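Je vois passer partout la « méthode Chraibi » pour le linge : on vide tout sur le lit, on plie dans un ordre imposé, on dort l'esprit léger. J'ai lu le livre. J'ai essayé. Je ne suis pas convaincu, et je vais dire pourquoi. Fil.

D'abord le livre fait 287 pages. Pour expliquer comment plier un pull. Il y a un chapitre entier sur la respiration pendant le pliage des chaussettes, que j'ai lu dans le train avec la couverture tournée vers moi.

L'idée de départ : le lit serait la meilleure table de la maison. Grand, plat, à portée de l'armoire. Grand, d'accord. À portée de l'armoire, chez moi oui. Plat, on va en reparler.

Essayez de plier une chemise sur une couette. Vous posez le col, il s'enfonce. Vous lissez une manche, c'est la couette qui bouge. On obtient une chemise pliée qui a la forme de la couette. Sur la table de la cuisine, même chemise, même type pas doué : deux fois moins de plis.

Réponse du livre : il faut « préparer la surface ». C'est-à-dire refaire le lit, tendre le couvre-lit, rabattre le drap du dessus. Donc avant de plier le linge, je fais le ménage de l'endroit où je vais plier le linge. Je note que ce temps-là n'est jamais compté dans les fameuses « douze minutes par panier ».

Parlons de l'ordre. Chraibi veut qu'on commence par les petites pièces, « pour prendre confiance ». Sauf que les petites pièces sont sous les grandes. Toujours. Une housse de couette sortie du tambour avale tout ce qui passe, les culottes, les gants de toilette, une fois une télécommande (ne demandez pas).

Iman Naciri me dit en réponse que chez elle ça marche très bien. Je la crois. Elle a aussi un sèche-linge, un lit de 180 et pas d'enfant qui saute sur les piles. Le livre ne précise pas que ce sont des prérequis.

Autre dogme : le tas sur le lit « oblige à finir », parce qu'on ne peut pas se coucher tant qu'il est là. Alors si, on peut. On le pousse. Ou on le remet dans la panière à 23 h, plus froissé qu'à l'arrivée, et on recommence le lendemain. J'ai tenu ce rythme presque tout le mois de novembre avec le même panier.

Said Berrada : « Moi je dors à côté du tas, je lui ai donné un prénom. » Voilà un retour d'expérience que j'aurais aimé lire dans le livre.

J'en viens aux accessoires, parce qu'il y en a, évidemment. La planche à plier Naden, d'abord. Quatre volets en plastique, on pose le t-shirt, on rabat, on rabat, on rabat. Ça fait de beaux rectangles. Ça fait aussi un bruit de classeur qu'on ferme, à chaque t-shirt, et sur un matelas la planche bascule dès qu'on appuie sur un côté.

Il faut donc la poser sur une table. Je répète lentement : l'accessoire officiel de la méthode du lit ne fonctionne pas sur un lit.

Ensuite le tapis de pliage Galtard, à dérouler par-dessus la couette pour avoir une surface ferme. On me l'a prêté. Il est ferme, oui. Il est aussi roulé serré dans son tube, et il n'a aucune intention de rester à plat. J'ai coincé les coins avec des livres. Celui de Chraibi a enfin servi.

Et puis le couvre-lit Trisinell, « conçu pour le tri ». J'ai lu la fiche dans les deux sens et je n'ai pas trouvé ce qui le distingue d'un couvre-lit. Il est uni. On voit mieux le linge sur de l'uni, d'accord, je donne le point. Mais j'avais déjà de l'uni.

Rachid Belhaj me demande si je ne suis pas juste de mauvaise foi. C'est possible. Mais j'ai chronométré, Rachid. Table de cuisine debout, radio allumée : j'ai fini avant la fin de l'émission. Lit, penché en avant : je n'avais pas fini, et j'avais mal en bas du dos.

Le dos, d'ailleurs, pas une ligne. 287 pages et pas une ligne sur le fait qu'un lit arrive au genou. Les photos du livre montrent des gens assis en tailleur au milieu des draps, souriants, avec trois t-shirts. Personne ne fait de lessive de trois t-shirts.

On m'objecte aussi que « 2000 abonnés de la newsletter ont changé de vie ». J'aimerais savoir combien ont changé de table. Ceux qui ont laissé tomber n'écrivent pas à la newsletter, c'est un peu le problème des témoignages.

Ce que je garde quand même, pour être juste. Trier avant de plier : oui. Le foncé d'un côté, les torchons et les serviettes de l'autre, et là, un lit est pratique, il y a de la place pour étaler. Trier n'a pas besoin d'une surface dure. Plier, si.

Je garde aussi l'idée de secouer chaque pièce avant de la poser. Ma grand-mère faisait ça sans newsletter. On secoue, on tire sur les coutures, on pose. Un t-shirt secoué est déjà à moitié plié. Un t-shirt pris en boule, vous pouvez le rabattre en douze, il restera en boule.

Ce que je jette : l'ordre imposé, la respiration, le « merci » au vêtement usé, et cette manie de ranger les t-shirts debout comme des dossiers. On en retire un, tous les autres se couchent. Getachew Gebreyes jure que c'est une question de tiroir bien rempli. Donc il me faut plus de t-shirts. Je sens que ça va finir par coûter cher.

Question de Norbert Machala : « et les draps-housses ? » Norbert, je n'ai pas de réponse. Le livre en propose une en quatorze étapes, avec des flèches. À la sixième j'avais les deux mains dans le même coin. Roulé, au fond du placard, porte fermée vite.

On me dit enfin que le tapis Galtard existe en grand format, roughly le prix d'un week-end, disons à peu près 300 euros avec le rouleau de rangement. J'ai une table. Elle était là quand j'ai emménagé.

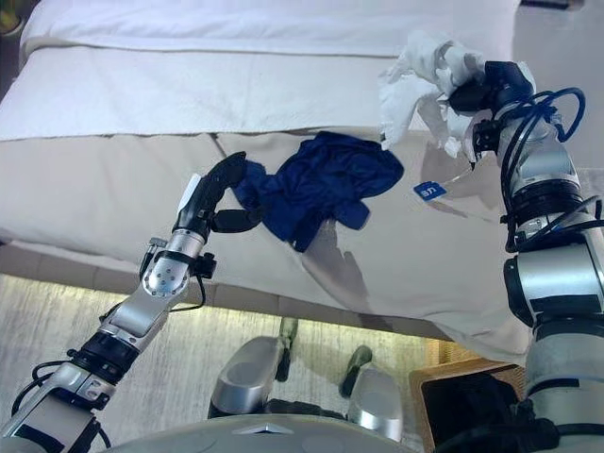
Mon vrai reproche à la méthode, c'est qu'elle confond le lit propre du début avec le lit qu'on a au bout de cinq minutes. Un couvre-lit beige, une literie blanche rabattue au-dessus, très bien, tout le monde a envie de s'y mettre. Ensuite on pose un vêtement bleu marine en tas, avec un pan qui part vers le bord du matelas, et la belle surface ne sert plus à grand-chose. Le bleu marine sur le beige, au moins, ça se repère, je redonne le point à Trisinell. Le linge blanc avec sa petite étiquette bleue au bout d'un fil, lui, sans l'étiquette je le perdrais dans la couette. Avant de me parler d'ordre et de respiration, qu'on m'explique donc comment on passe du chiffonné au plat sur quelque chose de mou. En attendant je trie sur le lit, je plie dans la cuisine, et je rends son tapis à son propriétaire demain matin.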